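Trovberg handheld gripper, two-unit kit: four months in

Posted in: Equipment reviews

Rating: 4 out of 5

I do the equipment budget for a small group that collects demonstrations for folding and packing tasks. We bought the Trovberg kit in March after using borrowed grippers for most of last year. These are my notes for anyone pricing a similar setup. We paid full price.

What we paid

The kit was $952 for 2 grippers, one charger and a hard case. Shipping was extra and slow. The quote we had from Lonero was lower per unit, but it left out the charger and the case, and their spare fingers only come in a full set. Once I added those in, the two quotes were close enough that price stopped being the deciding point. Trovberg could ship in April and Lonero could not.

Budget for spare fingers from the start. I left them out and had to put through a second order in May, with its own shipping charge. I would also buy a second charger. With one, you end up planning the day around it.

In use

Most of our work is done in ordinary bedrooms and kitchens, with clothes, bags and bedding. Haoran Lü and Yaqin Pan did the first month of sessions and Hongmei Deng took over after that.

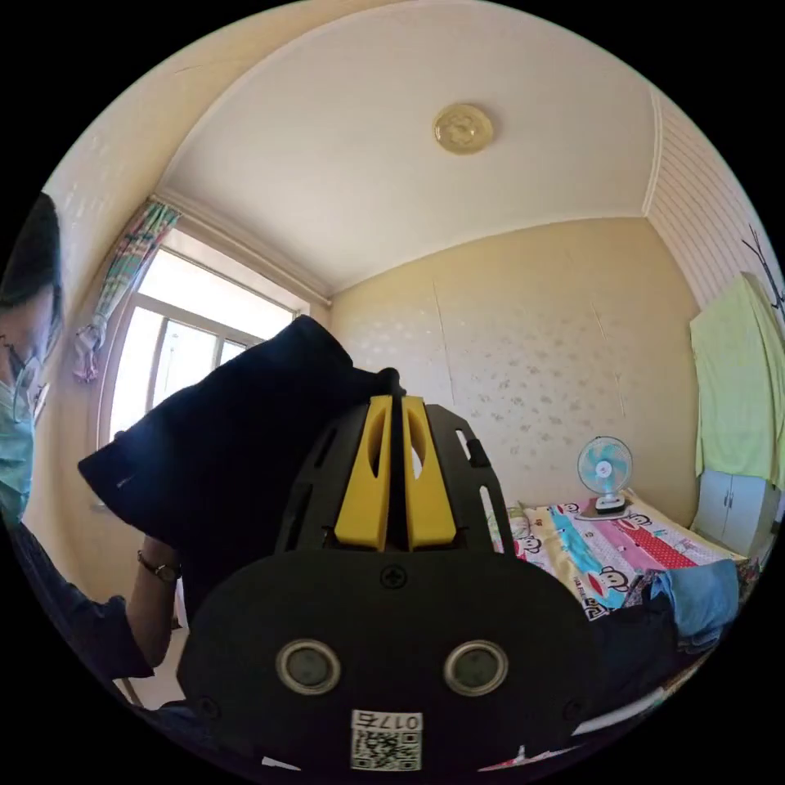 The grip on fabric is good. Shirts, towels and thin jackets all hold without much squeezing, and the fingers let go cleanly. Thick seams are harder. Heavy denim folded over twice slips out more than I would like, and Hongmei now takes a second grab at those as a matter of course.

Weight is fine for a short task and tiring over a morning. We started with long sessions and changed to 15 minutes on, then a break. That cut our daily output, so if you are working out how many hours of data your money will buy, use the lower number. My original plan assumed a full working day per person and it was wrong by a lot.

Small rooms are the other cost I missed. Getting the gripper between a bed and a wall takes some practice, and people bump things for the first few days. Allow paid time for that. We set aside one day of training per person and needed two.
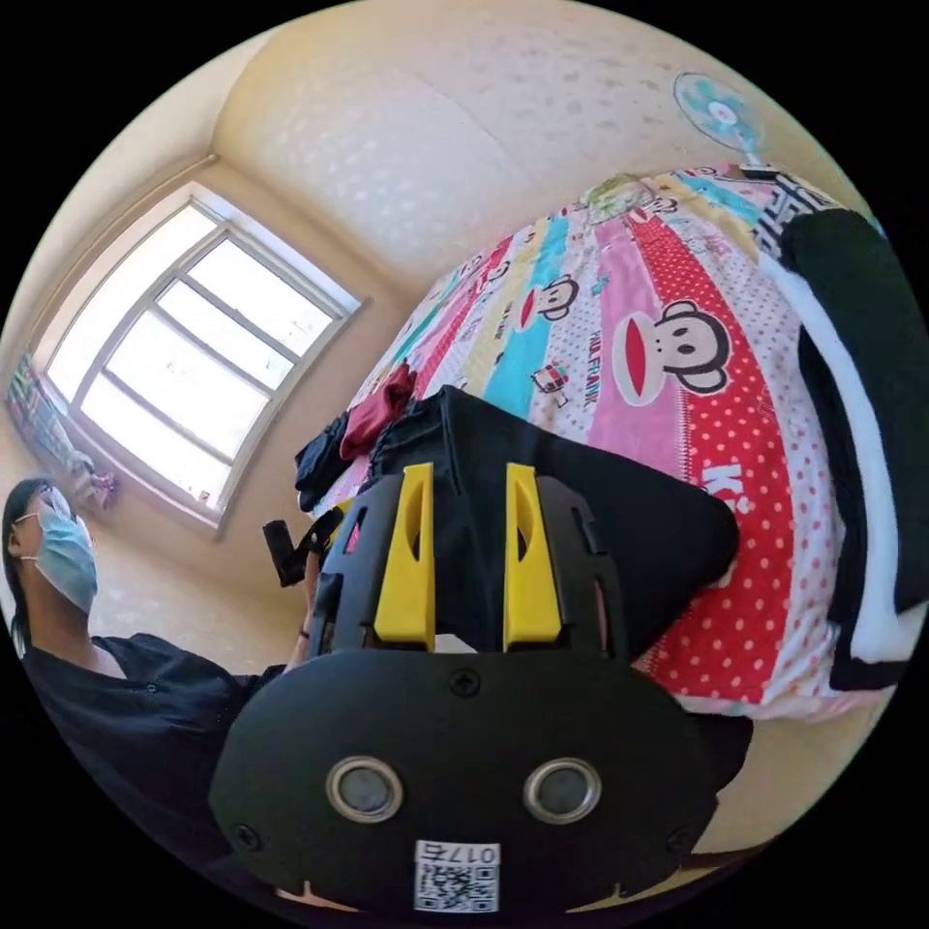 Bags took the longest to get right. A soft bag slumps as soon as you let go of it, so opening one and putting clothes in it is slow work. The first tries were mostly thrown out. Dehua Xue, who checks our recordings, asked us to do bags in the morning when people are fresh, and the share he rejects has gone down.

Support

One trigger went stiff in June. Trovberg answered the next morning and sent the part at no charge, but it took nine days to arrive. If your schedule can't take a gap like that, price a third unit.

The manual is short. The setup pages are clear and the pages on cleaning are close to useless. Lint gets into the finger mount and has to be brushed out at the end of each day.

Would I buy it again

Yes, for cloth and light household items. For anything heavy I would get a trial unit first. We are adding one more kit in July, with the fingers and the charger on the same order this time.

Pros: good hold on fabric, quick replies from support, case included

Cons: one charger for two units, slow parts shipping, thin manual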